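List: Omurau line-side
Date: 05/01/2022
Subject: Re: tray staging, shelf 2

> Once the arm places the trays, what is left for the stockers?
> Is the job gone?

No. The 600 trays per shift move off the hand count. Stockers keep bin intake, label checks and fault resets, and Sirnstead pays the reset grade from October. Lifting drops; standing time does not, and I have raised that with Ashour.

Current setup: black molded trays on the yellow top shelf, arm gripping by the lower edge.

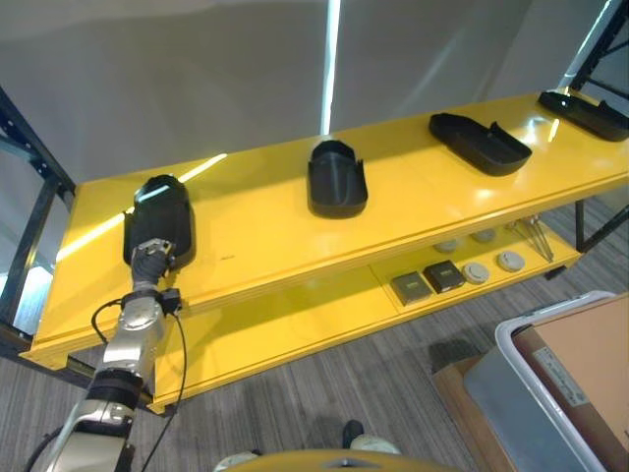 Send objections on the reset grade to the list before the rota is fixed.

Contact list owner | © Trinonar | Back to top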